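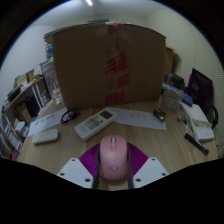 Pink computer mouse on a desk with a taped cardboard box, a remote control and loose paper.

Judon Opens Desk Clearance Service for Small Offices

KETBRIDGE, 2021-06-20 - Judon has opened a desk clearance and packing service for offices of 6 to 20 workstations. Bookings start at the Ketbridge depot and extend to Sustden in the next phase.

Each workstation is cleared in a fixed order. Papers are removed first and filed flat. Input devices and remote controls are then tagged with the desk number and bagged separately. Cartons are closed with one strip of printed tape along the center seam and stored upright.

A trial in March at the Coughlan building covered 100 desks and produced 500 tagged items.

"Small items are where the errors occur," said Nyokabi Obura, operations lead at Judon. "A mouse or an air-conditioner remote goes in with the paperwork and is logged as missing at the other end."

Cartons, tape and tags are included in the per-desk rate. Monitors and furniture are quoted separately.

Media contact: Nyokabi Obura, Judon, Ketbridge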